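4.2 Observation sessions and scoring

Children at the Bresteso and Cantero sites completed one outdoor session per week, each lasting 90 minutes. Half of the groups received a printed seed-and-leaf checklist before leaving the classroom; the other half received blank cards. Teachers recorded each spontaneous remark about a plant, insect or bird as one observation. Remarks prompted by an adult were dropped. 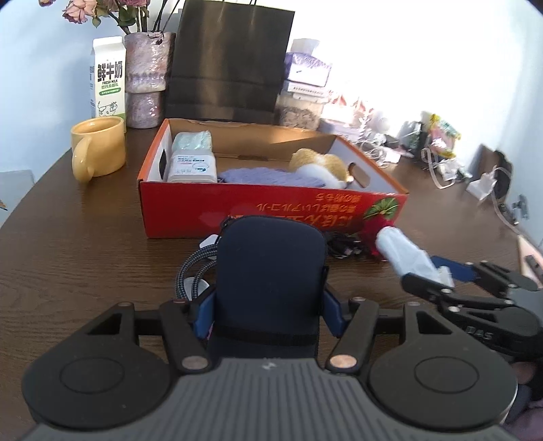 Figure 3. Hand-held gripper with blue finger pad, seen from behind.

Checklist groups produced 393 scored observations and blank-card groups 545. The gap was widest at Cantero, where the path passes a pond. Checklist groups named more species correctly but stopped less often. Two raters coded the cards separately, and disagreements were settled by a third. Sessions held in June were scored with the same sheet, although leaf cover was much denser by then. Data from Hikley are reported in Section 5.

Comments (3)

Was the 300 m loop used at both sites? I can't find it in the methods.

We tried blank cards with our second graders and got mostly drawings of ants. Were drawings scored?

Table 2 still has the old column heading.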